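Budgeting for a two-arm bench: what have I forgotten?
Posted in Buying and Planning, 30/04/2023

Euan Morrison
Hello all. I look after the workshop at Gratholm and we hope to order a two-arm bench in June, for packing small chargers into clear tubs. I have the Tahiri quote for the arms, but everything round them is guesswork.

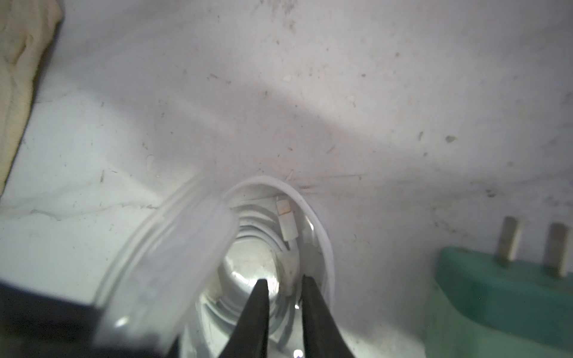
Grippers are my biggest worry, as Wulleck wants 255 a pair for spares. Would narrow fingers do for us? Ours would need to get in beside a thin white cable, much like the one running down the ribbed wall inside that opening, and I'd hate to buy the wrong tips.

Defne Ertürk
Welcome, Euan! Pointed tips are lovely for cables, but do price a wider pair too – tubs are slippery things. Our frame, rails and panels came to 1,746 before any arms, so please leave room for that, and for wire baskets on the walls, which keep the table clear for very little money.

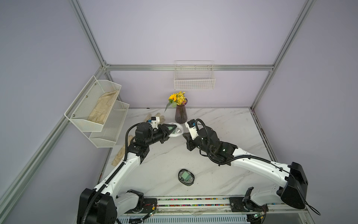 Spares and delivery
Order cable clips with the arms and you'll pay postage once. Ours took 7 weeks to come, so I'd ask about dates now.

Miko
get a camera for each wrist, you will want them. mounts can be 3D printed, mine cost me 44 all in

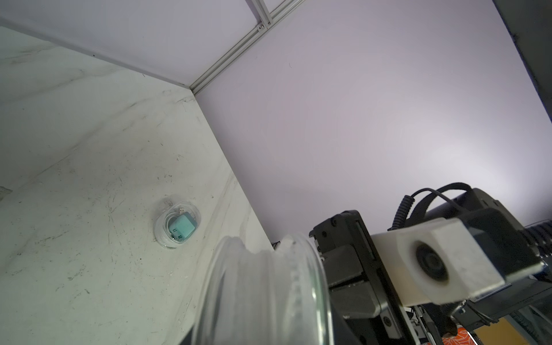

Wrist camera in its white printed mount, with a charger and cable in the tub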